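Search the guide

We use cookies to remember which chapter you were reading. Accept | Settings

Setting the play table for the pumpkin snack game

I've set this one up with my own kids more times than I can count, so trust me on the order!

1. Wipe the table down first. Ours is white and glossy and it shows every smear (wipe toward you, then buff it with a dry cloth).

2. Put the round plate in the middle. I like the purple one, but any plate with a raised rim will do - the rim stops the play food from rolling off.

3. Mug goes at the back left, standing up. Leave enough room for little elbows, please.

4. Now the pumpkins, one on each side of the plate. I use the cream ones with orange stripes, and they sit nicely on their own with no stand or anything.

Note: If you let the kids have real crackers on the plate, you'll be tipping out crumbs before the next round. I usually just give in.

Caution: These pumpkins are for pretend eating only. Keep them away from the dog, too. Mine got hold of one in October and we had to order a new set, which took 6 days to come.
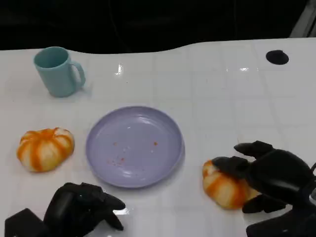 5. Call everybody over and let the youngest pick a pumpkin to "serve" first. Then pass the plate to the left and off you go!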